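Re: [makers-in-schools] cardboard or foamboard for the bridge day?

On the list in December, someone from the Stustard end wrote:

> We've got a Year 8 group for one morning and want them to build
> footbridges at 1:20. Last time we used foamboard and half of them
> never got past the cutting. Has anyone tried plain corrugated
> card? And how long do you leave for testing?

Hello all,

We did pretty much this at Lerkar last term, so I'll chip in. Go for card! We bought 90 sheets of the double-wall stuff from Papadopoulos (the trade counter, they don't mind small orders) and had plenty left over. The kids could cut it with ordinary scissors if they went slowly, and the ones who got bored of cutting just folded it into beams, and those bridges turned out to be the best of the lot.
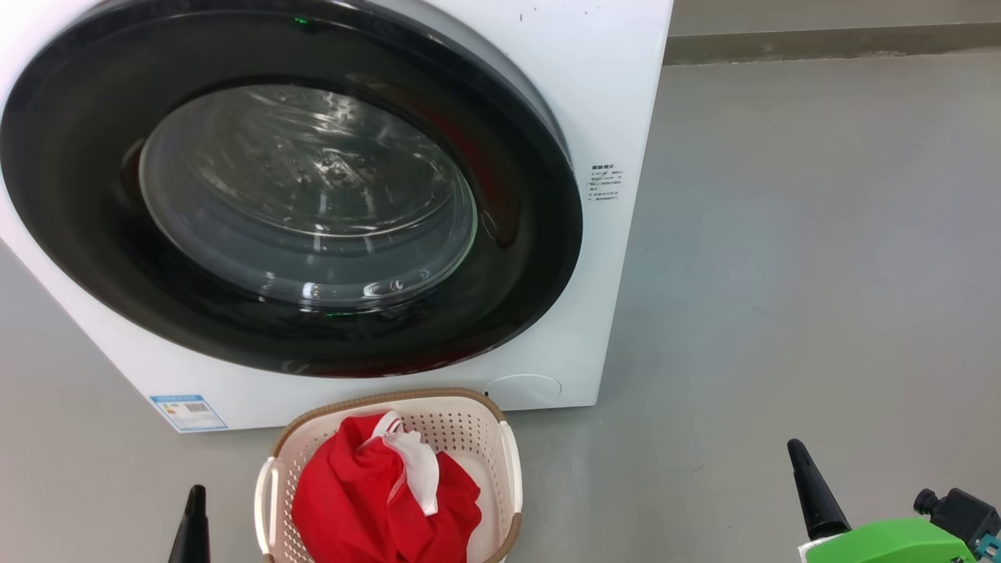 Timing is where we came unstuck. I'd put down 15 minutes for testing and it needed double that, as everybody wants to watch everybody else's bridge go. We hung a bucket off the middle and added sand a scoop at a time. The winner held 900 grams with hardly any sag, from a group of 4 who'd barely spoken to each other at nine o'clock.

Glue guns: two are plenty, on a separate table with a grown-up. Masking tape for everything else.

I've got the worksheet we used, borrowed from the Tellent pack and hacked about a bit. Shout if you want it and I'll send it over. Does anyone have a good way of storing the finished models? Ours are still on top of the plan chest.

Cheers,
the Lerkar workshop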